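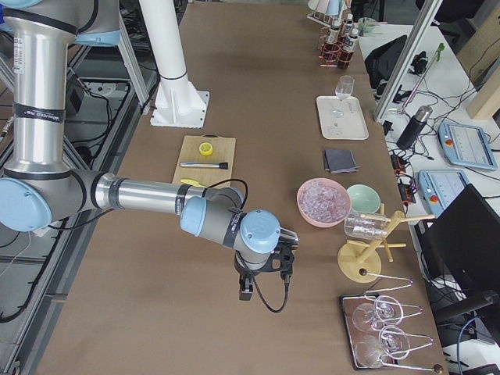 *The arm over the practice table, gripper open, glasses on the tray at the right.*

**Bendis starter package for a small bar: is it worth the money, and can it handle stemmed glasses?**

Hello everybody. English is my third language, so please excuse me if some words are strange.

I have a small place for drinks near the harbour and I am thinking to buy the Bendis package: one arm, the two-finger gripper, and the software with ready tasks (put ice, move a glass, hang a glass on a stand). The seller is Fodero. They offer a trial of 60 days and after this I must pay or send everything back. I took the photo when I visited their practice room in May.

My questions are these:

- Can the two-finger gripper take a wine glass which lies on its side, without breaking it? In my place we have many glasses with a stem.
- Is ice a problem? In the practice room they had a bowl full of cubes and an empty bowl beside it, but my visit was short and I did not see this task.
- How much table do I need? Mine is 68 cm deep and I cannot make it deeper.

I do not expect that it replaces a person. I want that it prepares the glasses in the afternoon, before we open, while I do the orders and the kitchen. If somebody has used it for more than a few weeks, I will be very thankful for your opinion, also if it is a bad one.

Posted by **Clokolis**

---

**Valcárcel**

I have had the same package since last winter, in a hotel breakfast room. I will try to reply in your order.

Glasses: yes, but it depends on how you present them. If the glass lies free on a flat table, it can roll when the finger touches it, and then the arm closes on air. Wire holders like the two on your tray helped us very much. We also bought softer covers for the fingers. They are not in the package and you must ask for them. In the first month we broke 4 glasses, all of them at the rim. After we changed the covers and lowered the closing force we have broken one more, and that one I dropped myself.

Ice: it works with a scoop and it does not work well with the bare fingers. The cubes stick together after 15 minutes and then the gripper pulls out a big lump or nothing. Ask Fodero if they can show you the task with old ice, not only with fresh.

Table: 68 cm was too narrow for us. The base needs its own place and it must be bolted. We finally put the base on a separate heavy block behind the table, and the table became free for the work. Please measure also the space behind, because the elbow goes out further than one thinks. One of my colleagues had to move a shelf.

What I do not like is the teaching. On the pendant the menus are deep, and the translation into my language is poor. To teach one new position I need five or six screens. After some weeks the hands remember it, but the first days were heavy. The red button is large and easy to reach, this I can only praise.

If you take the trial, use it with your own glasses from the first day. The ready tasks were prepared for the shapes that the seller has. Our water glasses were taller and we had to teach nearly everything again.

---

**grey_kettle**

too expensive for a bar imo. a glass rack and a student does the same job. never tried this one though

---

**tapandtile**

I agree with Valcárcel about the table. I would add one point for the contract: read who pays the transport if you send it back. With my trial it was the customer, and the crate is heavy, so it was not a small sum. Fodero changed this for me after I asked by e-mail, but it was not in the first offer.

Also keep a side desk for the pendant and the power parts. At the beginning I put everything on the work table, and the cables were always in the way of the arm. Now I have a second small desk at the right and the cables stay there.

For hanging things on a stand: jars with a wide mouth are easy, cups with small handles are difficult. I gave up with the cups and I hang them by hand.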